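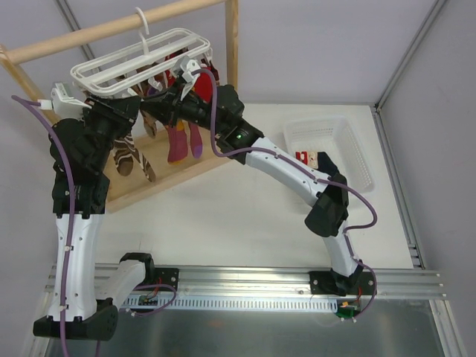 Bamine sock-hanging set: README

Version of Feb 24, 2020. Maintained by Tiziana Mancuso, Zitosside laundry floor.

What this is

Recordings of a two-armed robot working with socks on a clip hanger, made at the Zitosside laundry. There are 128 episodes. We kept the failed ones, which are in the folder called failed and are the more entertaining half of the job.

Why socks

Sheets have had machines for decades. Socks have had Tully, who has hung them by hand since the laundry opened and has opinions on clip tension. The labels follow Tully's vocabulary, so "mardy" is a valid value for a clip that won't open.

What changed on the floor

The hanging bench used to take 2 people per shift. It still does. One hangs socks, and the other watches the arms, presses stop and fills in the sheet. Management calls this second job supervision; the pay grade has yet to hear about it. Rotas were redrawn in January so that everyone gets a turn at both, and the radio stays on -- that was a condition.

Views

Each episode has a fixed view of the bench and close views from the wrists. Use the close ones for anything to do with clips.

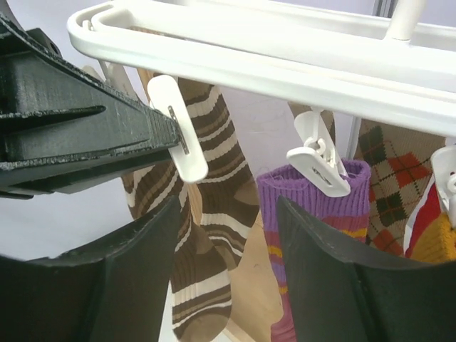

Known problems

Episode 71 has no notes, as the sheet went through the wash.
Sock pairs are not labelled. Sterkudance asked for this and were invited to come and do it.
Send corrections to Tiziana, or leave them on the bench before the late shift.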